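Sat 17 March, Gidcombe robotics club, two-arm table project. Gallery so far. Will add more when people send me theirs, you know who you are.

Quick background for the parents and the two schools who asked. We have two arms bolted up at one table and the job this term is to get them to tidy it. Cups, pens, bowl, whatever gets left out. Sounds easy. It is not easy. Team names are Kyei (left arm) and Fovex (right arm), after a vote that took most of a meeting. The code both teams share is called Carkura and lives on the club drive, NOT on anybody's laptop, please.

Demo day is in September. Plenty of time, I keep saying.

## What we've got working

- Both arms home themselves from the start script
- Pick up one cup, put down one cup, either arm
- Stop button stops both arms (tested every session, first thing, no exceptions)
- Logging. Every run gets a number and a note. We are on run 241

## What we haven't

- Pens. Pens are awful
- Handing something from one arm to the other
- Anything see-through, the depth readings go all over the place
- Speed. A full tidy took 900 seconds last week and that was with Cecilia Quansah moving one cup by hand, so it doesnt count

## Notes that go with the pictures

Cups first. Kyei wrote the cup routine and it is good, close slow, wait, lift straight up, then move sideways. Before that they were lifting and moving in one go and tipping them. Run 121 is the one where it came right, the notes for it just say YES in capitals.

Fovex has pens. Started with a pen lying flat, moved on to a pen standing up in a cup with others, which is a whole different problem as the fingers want to close on three at once. Current idea is to come in from above with a narrow gap and take only what sticks up highest. Next idea after that is fewer pens.

Wrist view is the one both teams use for lining up. If you're writing the grasp code, watch that view back before you change any numbers. Half the bugs we logged as "gripper" were the arm still moving when it closed.

Slow-down zone near the other arm is set to 15 percent. Leave it alone. If your routine only works with it turned off then your routine doesn't work yet.

## Wrist view, both arms on the table
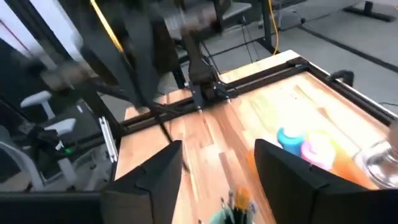 Cecilia wanted to know if the second arm could just wait over the rail until the first one is done, and whether that counts as working together or as taking turns. Her vote was that taking turns is fine for September so long as we say so on the poster, and that the handover should be its own demo with one cup and nothing else on the table.

Put that to both teams. Kyei said yes right away. Fovex want one more month at the handover before we give up on having it in the main run. So: one more month, then we pick.

The pen pot stays close in by the gripper for Fovex runs. Cups go over on the right with the bowl. Same layout every time or the run notes are useless to the next person.

## For next session

- Bring your log sheets back, I am missing most of Kyei's
- Somebody write down the start script steps in plain words for the new kids
- Fovex: try the narrow gap with one pen, then two, before going back to the full pot
- Kyei: same cup routine but on the other arm, see what breaks
- Check the cables before anything gets switched on. Both arms swing wide on the way home
- Poster text. Short. Say what works and what doesnt

Pictures for this page can be dropped in the gallery folder on the club drive. Put the run number in the file name or I can't match it to anything. Captions welcome, one line, spelling optional aparently.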